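Budget for the drawer, too

Every December I get a version of the same email. Somebody runs a small shop or a two-room lab, they have money that has to be spent before the year closes, and they want to know which robot arm to buy. They send me a spreadsheet with payload and reach and repeatability in neat columns, and they've usually narrowed it down to a Rutel and a Gautier, and they'd like me to break the tie.

I'm happy to break the tie! Buy whichever one your people already know how to program. There, done. But then I ask what's in the rest of the budget, and that's where the conversation gets quiet, because the rest of the budget tends to be one line that says "misc."

I have a grudge against that line. Last spring I helped a little outfit called Ivimau plan a bench for sorting and handling small electrical parts (solenoids, driver boards, that kind of thing), and their misc. line was $377. The arm had been priced to the penny. The $377 was supposed to cover fingers, cables, spare connectors, trays, lights and all the parts you need to practice on. I think it lasted until lunch on the second day.

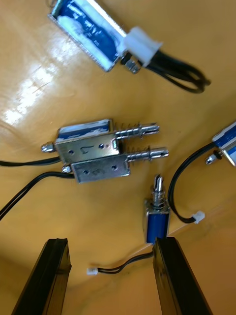

Practice parts are the thing I'd fight for first. People want to borrow them from production, and production wants them back, preferably with the wires still attached. So buy your own, and buy a mix of sizes. A gripper that's fine with a big metal body may do something silly with a tiny one, and leads are their own headache. A supplier will demo the machine on clean aluminum blocks. Your parts have tails. They have plugs on the ends of the tails, and the plugs wander off and lie across whatever you wanted to pick up next. If all you budget for is blocks, you'll learn about tails on a deadline.

While you're at it, buy a marker. I mean it. Write a number on the parts that look alike, right on the metal, and your notes will make sense a month later. It's the cheapest traceability system I know of, and I've sat through a pitch from Cirora for one that cost more than my first car.

Next is lighting, and I'll admit I got this one wrong for years. I used to put it under facilities and forget about it. Then you set your parts down on something yellow and shiny, turn on the overheads, and half of what the software needs to see has a white streak through it. A matte mat is cheap. A decent diffuser isn't terrible either, and I'd rather pay for both than pay an engineer to spend a week tuning around glare. I'd still test on the shiny stuff, mind you, if shiny is what your people work on.

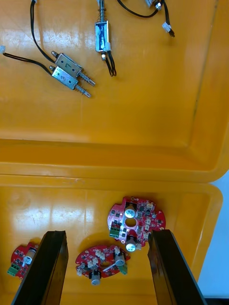

Boxes and trays come after that, and yes, I do put them in as a real line. Mine reads "containers, assorted" and for Ivimau's second round it came to $258, which got me a raised eyebrow in the review meeting. But a part lying on a flat table and a part lying in a box with a rim are two different jobs. The fingers have to get down in there without hitting the side. Round boards don't sit the way square ones do, and anything with tall capacitors on it has fewer good places to grab. You want to find that out with a plastic box, before you've paid for custom fixtures.

The revised number for all of it, the whole unglamorous pile, was $1,208. Compared with the arm that's small change, and it bought them a bench they could use from the first week. I'd have asked for more if I'd thought they would say yes.

So if you're drafting a request for next year, take your misc. line and split it up by name. Fingers, practice parts, lights, containers, cables. Reviewers cut "misc." without blinking, but they have to stop and think before they cut "connectors." And send me the spreadsheet before December this time, please.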